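Stonard Brick Sorting Set: README

Version 3
Last updated 19/06/2013
Maintained by Farah Sutanto

Summary

This card covers the large-brick portion of the Stonard set, a collection of toy building bricks and the round containers used to store and sort them. It is meant for people who need to check a box against the list, repack it after a loan, or add pieces in a compatible size. The small-brick portion has its own file (see kwok.txt) and is not covered.

Contents

The full set holds 64 large bricks. Two body types are in use:

Straight: flat sides, six studs in two rows of three.
Sloped: rounded body, four studs, smooth flanks.

Both types have hollow round studs. Colors are recorded by common name only (purple, teal, red and so on). Shades vary between production runs and are not tracked. A faded brick keeps its original color label.

Containers

Each container is round, open at the top, ribbed on the outside and fitted with slim dividers inside. The dividers are part of the count for the container, so a container with a missing divider is listed as incomplete. Containers are labeled on the underside with a letter from the Nostusov sheet.

Sorting rules

1. Sort by color first, body type second.
2. Purple goes in the teal container. Straight and sloped bricks may share it.
3. Place bricks studs up where there is room. Do not press them together.
4. Bricks must not sit on top of a divider — the edge bends under load and does not recover well.
5. Work on a clear white surface. Dark bricks are easy to miss on a dark table.

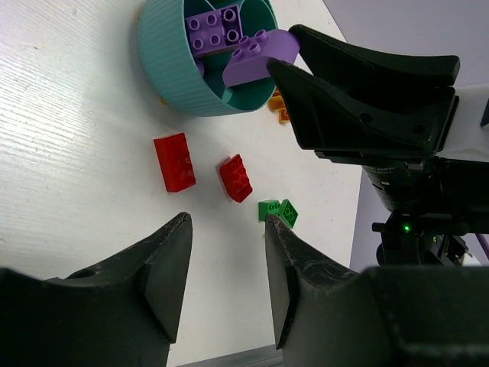
Zulkifli Simanjuntak: Rule 3 gives trouble with the sloped pieces. The rounded end rolls against the wall and the brick settles on its side, whatever you do. I would drop "studs up" for sloped and keep it for straight. Also, does a brick leaning on a divider count as sitting on it?

Leaning is allowed. The studs-up rule is under review for sloped bricks and stays as written until the next version.

Cleaning

Wash in lukewarm water with mild soap. Dry on a towel, studs down, before returning bricks to a container. Containers can be wiped but should not be soaked with the dividers in place.

Known issues

The April count sheet lists the sloped bricks under "misc." Use the current sheet.
Drultico spares fit the straight bricks but are tight on the sloped ones. Keep them out of the main count.
The container lids were withdrawn and are no longer listed.

Changes

3: container section rewritten, divider rule added.
2: body types split.
1: first list.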